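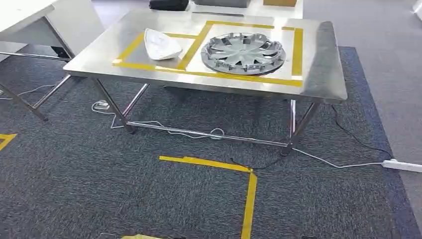

Darlene Lemieux asks if a hubcap helps the car go, and if the car would stop working when one fell off.

It would not. A car with a missing hubcap drives the same as before. The wheel looks different, and that is the main change.

## What it is called

People say "hubcap" for two different things. The older kind is a small cap that covers only the middle of the wheel. The middle of a wheel is called the hub, so the name makes sense. The bigger kind covers nearly the whole face of the wheel, almost out to the rubber tire. Its proper name is a wheel cover. Most people call both of them hubcaps, and the person at the parts counter will know what you mean.

The silver one on the table is a wheel cover. It is plastic, even though it is the color of metal.

## What is underneath

Many cars have plain steel wheels. Steel wheels are strong and don't cost very much, but they are usually painted black or gray and they are not fancy to look at. The wheel cover goes over the outside. From across the street, you might think the cover is the wheel.

Some cars have wheels made from a mix of metals with aluminum in it. These are called alloy wheels. They already have a shape that people like, so they usually go without a big cover. They may have a little cap in the center.

The real work is done by the wheel, the tire, and the nuts or bolts that hold the wheel to the car. Even a small car can weigh 2,000 pounds. None of that weight rests on the wheel cover.

## Why there are holes

Wheel covers often have openings with bars between them. The bars look like spokes. On a bicycle, spokes hold the wheel together. On a wheel cover, they are mostly for looks.

The openings are useful too. Behind the wheel are the brakes. When a driver slows down, parts of the brakes press and rub together, and rubbing makes heat. Try rubbing your hands together fast and you will feel it. Air moving through the openings helps carry some of the heat away.

One opening may be near the edge for the air valve. The valve is the small stem where air goes into the tire.

## How it stays on

At 70 miles an hour, a wheel is spinning very fast. The cover has to spin with it and not fly off.

Many plastic covers have tabs or clips in a ring near the edge. They bend a little when the cover is pushed onto the wheel, then press outward against the metal. Often there is a wire ring behind them that helps them push. Other covers are held on by the wheel nuts or by bolts of their own.

You can feel the same kind of thing with a snap-on lid for a food box. The lid bends, slips over the rim, and grips.

## How it comes off

Sometimes a wheel cover comes off when it shouldn't. The wheel may hit a pothole or scrape along a curb. Old plastic can crack, and a broken clip can't hold on.

If you see one by the road, leave it there and tell the grown-up you are with. Roadsides are not safe places to pick things up.

Mechanics take covers off on purpose when they need to reach the nuts underneath. To put one back, they line up the valve opening first. Then they press around the edge until it is seated all the way.

## Words to know

**Hub:** the middle part of a wheel.

**Rim:** the outer part of a wheel, where the tire fits.

**Valve:** the part that lets air into the tire and keeps it from leaking back out.

**Alloy:** a metal made by mixing a metal with one or more other materials.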